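What I learned from four months of sharing my desk with a consultant

16 July 2020

7 min read

So, I promised a few of you I'd write up the consultant thing once it was over, and it's over, so let's do it. Grab a coffee. I've had to leave a couple of bits out because I still work there and would like to keep working there, but most of it my boss has already heard from me in person, at length, in the parking lot.

Quick background for anybody new. I run the scheduling side at Gillov, which is a company that does outpatient physical therapy, 16 clinics spread over more highway than I care to think about. My job is making sure that when you show up with your bad knee there is a therapist in the building who has been told about your knee. That's it, that's the job. It sounds easy and some mornings it even is.

Last fall our leadership decided we had a no-show problem. We did! I'd been saying so for two years with a spreadsheet. But there's something about hearing it from outside that makes it real to people, and so in came a firm called Sesholm, and with them came a very tall, very polite man named Esko Lappalainen, who was given the other half of my desk while they sorted out a room for him. They never did sort out a room.

I wanted to dislike him. I'd been through this once before, at my old job, where a team of five came in, interviewed all of us, and produced a deck with a picture of a mountain on it. Eight months later half the recommendations had been quietly dropped and the other half were things the front desk had been doing since forever. So I had my arms folded, I admit it.
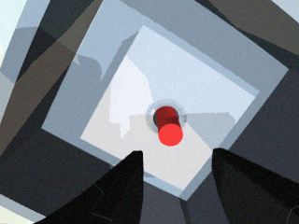 Filed under: Work Life, Health Care, Long Rants

The first week he mostly asked me what words meant. What's a "soft hold"? Why do two clinics say "late cancel" when the patient never called? I got a bit snippy about it (sorry, Esko) until I tried to answer the late cancel one and couldn't. Two of our clinics had been logging no-shows as late cancels for years. The old manager out there didn't like how the no-show number looked on her monthly report, and she'd told her people to put them in the other column. She's retired now and living near a lake and I hope she's having a lovely time.

That one definition messed up every chart I'd ever made. My beautiful spreadsheet! Two years of it! I went home and ate cereal for dinner.

I should say what he cost. I don't know the exact number and I wouldn't print it if I did, but I know what came out of my own budget line to cover a piece of it, and that was 3,000 dollars I'd set aside for new headsets. We're still on the old headsets. Mine crackles when I turn my head to the left. When people ask me whether consultants are worth it I find I think about the headsets first, and I'm not sure that's fair, but there it is.

What he was really good at was sitting still. He went to the Skisance clinic, our busiest, and sat behind the front desk for three full days with a notebook. No laptop. The staff there were suspicious of him until lunch on the first day and then they started telling him everything, the way you do with a stranger on a train. He came back with a list of 81 separate reasons people had given for missing an appointment, in their own words, and he'd sorted them by whether we could have done anything. Parking was all over it. Parking! We'd been arguing for a year over the wording of a text reminder, and people were circling the block, giving up, and driving home.

I knew about the parking, by the way. Everyone at Skisance knew about the parking. This is the part that still bugs me. I had put it in an email, and so had the clinic lead before me, and neither one went anywhere. He put it on page two of a report and within a couple of weeks we had a deal with the church next door for their lot on weekday mornings. I was happy and furious at the same time, which is a weird way to spend a staff meeting.

I asked him about it, whether it bothered him that he got paid for repeating stuff we'd already said. He thought for a while (he thinks for a while about everything, you get used to it) and told me that a good chunk of his work was carrying mail between floors. I didn't love that answer. I've been chewing on it since.

Then there was the software. Sesholm had a scheduling tool they like to bring along, called Väisänen, and this is where I went from folded arms to actual arm waving. The demo was gorgeous. It predicted who was likely to skip and it double-booked the slot for you, like an airline does. Now, I have been bumped from a flight and I got a voucher and a sandwich. If you bump somebody who is nine days out from a hip replacement and got their neighbor to drive them over, a sandwich isn't going to cover it.

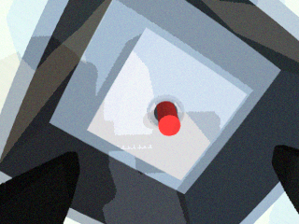 And I said so, probably louder than I needed to, in front of people whose titles are much longer than mine. To his credit Esko didn't argue. He asked if we could try it at one clinic with the double-booking part switched off and only use it to decide who got a phone call. A real call, from a person. So we did that in one place, starting in the winter, and the two women who made the calls turned out to be so good at it that patients started asking for them by name. Was that the software? Was it just having two kind people with time set aside to pick up a phone? I asked if we could run the calls at a second clinic without the tool to find out, and everybody agreed that was a great idea, and then it was March and, well. You know about March.

We closed all but four of the clinics. Therapists who'd never used a webcam were coaching shoulder exercises over video with somebody's cat walking through. Every number we'd collected stopped meaning anything overnight. Esko's contract had him with us until May and there was talk of ending it early, and I went to my boss and asked her to keep him. Me! I know! But he already knew where everything was, and he knew what a soft hold was, and I had nobody else to hand half the rebooking to. He spent those weeks on the phone from his apartment doing work that was nowhere in his statement of whatever it's called. There's no slide about it in the final report. I checked.

The final report, since some of you asked, is long and fine. I agree with maybe two thirds. I think the section on staffing was written by someone back at their office who has never tried to hire a front desk person at what we pay. I think the part about having one set of definitions across every clinic is worth the whole fee, and we could have done that ourselves any afternoon in the last six years if one of us had been given the afternoon.

So if your workplace is about to bring somebody in, my two cents. Ask who is going to be there in person, by name, and how many days, because the one you meet in the pitch may not be the one who shows up. Get your old emails together, the ones that went nowhere, and hand them over on day one. Ask that the report say where each idea came from. I did ask for that, and he did it, and three of our front desk staff have their names in print next to things they'd been saying for ages. One of them took a copy home to show her mom.

And find out what happens to the tool once they leave. We have Väisänen until the end of the year and I'm the only one left who knows how to log in, so that's going to be a fun conversation.

I've got my whole desk back now. I've been putting my lunch on his side. The Skisance lot deal is up for renewal in the fall and I need to write to the church, which I keep forgetting, so if you see me, remind me.

Comments (4)

pt_marcy: We had the late cancel thing at my hospital too!! Ours was "rescheduled by patient" with no new date. Took a consultant to find it and I'm still mad.

Dale in billing: I did this kind of work for eleven years before I switched sides. Carrying mail between floors is about right. The good ones tell you whose letter it is. A lot of firms won't let you, it makes the invoice look silly.

rosehip: What headsets do you have? We got rid of a box of them when everyone went home, I could ask.

> Reply from author: Rosehip please email me, I'm serious.

Recent posts

Why your clinic is always running twenty minutes behind
The great fax machine funeral
Notes from my first month of working at the kitchen table
How I read a benefits packet (with snacks)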